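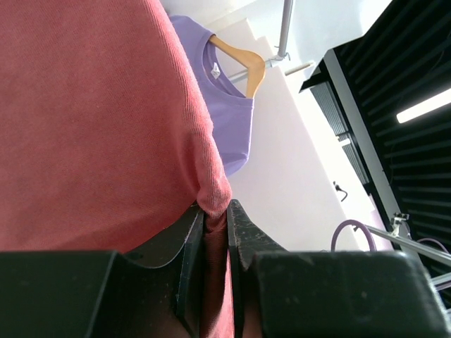 Page last changed: August, 4:20 p.m.

Visit to the Başaran knitwear mill

The bus from Juren takes 2 hours, and the mill gate is a short walk past the Carel warehouse. Visitors sign in at the side office and leave their bags there.

The tour starts in the yarn store, then goes through knitting, washing and pressing. The knitting hall is loud – earplugs are handed out at the door. Plain tops and fine knits in solid colors make up most of the work, and reds are dyed in a separate room. The mill employs 349 people, with 300 of them on the day shift. We spent the longest time at inspection, where each piece is checked for pulled stitches.

Finished tops are either folded for cartons or sent out on hangers, depending on the buyer. Imex, the largest customer, wants hangers.

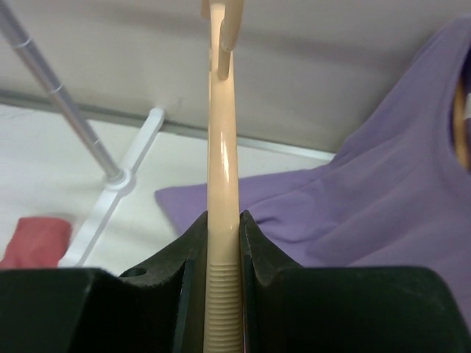
Getting in

Tours run at 10 a.m. and need to be booked ahead by phone. The factory shop takes cash only. Parking is across the road, 200 yards from the gate.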